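Open day at the Wivbridge robotics club
2018-01-03

The bus from Skastby takes 23 minutes and drops you on the wrong side of the ring road. Sign in, take a badge, follow the arrows past the vending machine to Hall 6.

I had come for the Ledari project, on which the students have spent two terms and a budget of 337 pounds, not counting biscuits. The aim is to get a robot hand to sort cards into a cardboard tray. A child of four can do this, as a child of four pointed out, loudly, from the front row.

We were promised three runs and got two. The first put a card on the floor, to warm applause. The second got one into the tray, and I was surprised how much I cared. Then came a long talk about grip force, during which I ate a Janevski bun from the stall by the door. Recommended, if you like caraway.

The next open day is in March. Bring a cushion, as the benches are school benches.

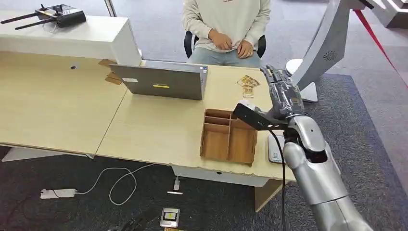
Reading time: 1 min

The silver arm over the card tray, with the pile still waiting beside the laptop.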